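# 第三章　桌面上的秩序：从一只鼠标说起

先请你把手伸到自己的书桌上，闭上眼睛，摸一摸鼠标在哪里。

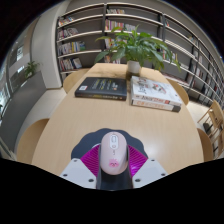 摸到了吗？多数人一伸手就能碰到，有的人还能说出鼠标左边放着什么、右边放着什么。再换一样东西试试：橡皮、充电线、上周借来的那本书。这时候手就开始犹豫了，在桌面上东碰西碰，最后还是得睁开眼睛。这个小实验我在课堂上做过很多遍，每一遍都觉得有意思！手比我们想的要聪明得多，它记得那些天天用、天天放回同一个地方的东西；至于随手一搁的东西，它一概不认账。

前两章讲的是房间：光从哪边来，人从哪边走，柜子和门怎么相处。从本章起，我们把目光收到一张桌子上。桌面小，小到一眼看得完，可整理这门学问里几乎所有的问题，它都替我们备齐了。谁该离手最近？书是摞着好还是分开放好？圆的、椭圆的桌子没有直角，东西该向谁看齐？这些问题，学完本章你都能用自己的桌子来回答。

## 本章要学什么

- 认识桌面的三个区：手边区、伸臂区、外围区
- 学会给鼠标、书本这类常用物品定“家”
- 了解椭圆形桌面与长方形桌面在摆放上的差别
- 能画出一张自己书桌的平面图，并据此调整一次

建议课时：8课时，其中实践课占一半。需要准备的东西不多：一张桌子、几本书、一只鼠标、一把软尺、铅笔和方格纸。

## 导读故事：殷老师的椭圆桌

殷秋月老师（Qiuyue Yin）搬进新办公室的时候，分到一张浅色木头的椭圆桌。她很高兴，因为她早就嫌旧桌子的尖角碰腿。可是用了没几天，麻烦来了。以前她习惯把书沿着桌角码齐，两条边一靠，稳稳当当；现在桌边是弯的，书的一角总有点悬在外面，看着不舒服，胳膊一蹭还会转个方向。

她先把书全都推到桌子中央。这下书是稳了，鼠标却没地方去了，每次移动都要碰到书脊。她又把书挪到左边，叠成高高的一摞，结果要看的那一本永远压在最底下。（你家里是不是也有这么一摞？）

后来同事蔡建华（Jianhua Cai）过来串门，看她搬来搬去，只说了一句：“你先别管书，先坐下来用一会儿鼠标。”

殷老师照做了。她坐好，手自然放下，手掌落在哪儿，鼠标就放在哪儿。接着她用铅笔在垫纸上轻轻画出鼠标平时跑动的范围，画完自己也吃了一惊：原来只有那么一小块！这一小块留出来以后，桌子上剩下的地方一下子显得宽敞了。正在读的那本书单独平放在一侧，伸手就能翻开；暂时不读的两本叠在另一侧，大的在下，小的在上。中间空着，眼睛舒服，手也舒服。

这个故事里有一个很重要的次序：先安顿手，再安顿物。本章后面的练习都照着这个次序走。

## 三个区怎么分

坐在椅子上，背靠好，两只上臂自然垂下，只动前臂，在桌面上左右各画一个弧。弧以内就是**手边区**。鼠标、笔、正在写的本子，都应该住在这里。

接着把手臂伸直，身体不动，再画一个更大的弧。两道弧之间是**伸臂区**，适合放今天会用到、但不必一直拿着的东西，比如参考书和水杯。

大弧以外是**外围区**。要欠起身子才够得着，放台灯很合适，放常用的书就有些委屈自己了。

椭圆桌在这里有个让人惊喜的地方：桌边的弧线和手臂画出的弧线有几分相像，手边区的形状和桌子很合得来。长方形桌子的两个远角，手是很难到达的，所以那里最容易积东西；椭圆桌少了这两个角，也就少了两个“仓库”。当然，它也要求我们放弃沿边对齐的老办法。怎么对齐呢？不妨试试以桌子的长轴为准，让书的长边与它平行，或者干脆让书略微朝向坐着的人。两种摆法都好，选定一种就坚持用。

> **想一想**
> 你的桌子上有没有一个“仓库角”？那里最下面压着的是什么？先猜，写下来，再去翻。

## 书本：平放、叠放与立放

很多同学问，书不是应该上书架吗？说得对，读完的书应该回书架。可是正在读的书有权利留在桌上，这也是读书人的乐趣嘛！关键在于留几本、怎么留。

平放单独一本，拿起来最快，占的地方也最多，只留给手头正在读的那一本。叠放省地方，但每加一本，取下面那本就多一分麻烦。叠放时，书脊最好朝向自己，不用翻动就能认出书名。立放需要书立，适合外围区；在椭圆桌上立放时，书立要离弯曲的桌边远一点，免得底座悬空。

文洁（Wenjie Cao，也就是本书练习部分的编写者曹文洁）有一条自己的规矩，我很喜欢：叠着的书，如果连续几天没有抽出来看过，就整摞送回书架，一本也不留情。她说送回去的时候常常发现，自己其实早就想读另外一本了。

## 鼠标的“家”

给鼠标定家，要看三件事。

第一看手腕。鼠标放好以后，手腕应当是平的，不往上翘，也不往外撇。第二看跑动的范围，范围里不放任何会挡路的东西，连便签也请挪开。第三看收工以后：关了电脑，鼠标放回哪里？头朝哪边？听上去有些较真，可正是这一步让手记住了位置，明天一伸手就能碰到它。

颜色也能帮忙。浅色木桌上放一只颜色不一样的鼠标，眼角一扫就能找到；深色的书封面同样很显眼。如果鼠标和桌子颜色相近，可以在下面垫一块颜色分明的垫子。

## 实践一：画出你的桌面

1. 用软尺量出桌面最长和最宽的地方，按比例画在方格纸上。椭圆桌先画十字轴线，再连成弧边。
2. 坐好，标出两道手臂弧线。
3. 把现在桌上的东西一样一样画进去，在哪儿就画在哪儿，先别整理！
4. 给每样东西标上字母：S表示手边，B表示伸臂，W表示外围。
5. 换一支颜色不同的笔，画出你希望它们在的位置。
6. 照着新图动手搬一次，用上一个星期，再回来修改这张图。

完成一次整理通常用不了50分钟，一节实践课足够。做完以后和同桌交换图纸看看，别人的桌子总能给你新点子。图纸请夹进课堂记录本，第四章讲抽屉的时候还要拿出来用。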